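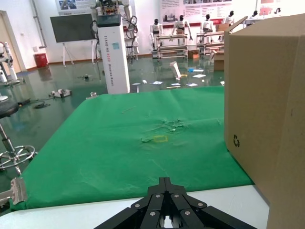

Tomomi Aoki reckons I should put the pay at the top, so people don't have to scroll for it, and she's right, I hate it when ads do that too. So: it's $60 a session, paid the same night, and dinner's on me.

Okay, hello! I'm Marama and I'm looking for people to come and play an unfinished board game with me. It's called Zerkari, it's a trading game for three to five players, and I've been fiddling with it at my kitchen table for longer than I'd like to admit. My friends have all played it so many times that they're useless to me now. They know every trick. Walid Harb can win it while doing the crossword.

What I need is people who've never seen it. You'll get the rulebook, a bag of pieces and no help from me whatsoever, and I'll sit in the corner and write down where you get stuck. Please get stuck! The last group spent half the night arguing over whether you can trade on another player's turn (you can, page four, but I'd written it so badly that I had to read it twice myself) and it was the most useful evening I've had on this whole project.

Who I'm after

Anyone over 16, really. If you play a lot of games, great, but I've already got plenty of those and I'd love more people who only bring out the Scrabble at Christmas. Couples, flatmates, a mum and her grown-up kids, all good. You can sign up on your own and I'll put you in a group. You do need to be comfortable reading English off small cards, and I should warn you that the colours aren't sorted yet, so if you're colour-blind I especially want to hear from you. The green and brown goods are giving people grief.

What you'd be doing

Sessions start at 6.30 pm and go until 9.30 or so, at the hall behind Farah, the bakery. One play-through, a break for food, then a chat about what was fun and what dragged. There's a short form at the end. It used to be long and Suha Darwish made me cut it, so thank her. If you'd like to come back for a second go with the revised rules, same pay, just tick the box.

I'll ask you not to post pictures of the cards, as the art is only placeholder and the illustrator would be mortified. Talking about it is fine. Slagging it off is fine as well, I've got a thick skin by now.

The hall has a ramp at the side door and parking out the back. Buses stop across the road but they thin out after nine, so tell me if you need a lift and I'll sort something.

How to sign up

Send me a note through the contact form with your name, which evenings suit, anything you can't eat, and the last game you enjoyed (card games count, so does charades). I'm running these right through August and I answer everybody, though it might take me a few days.

Cheers,
Marama Rewi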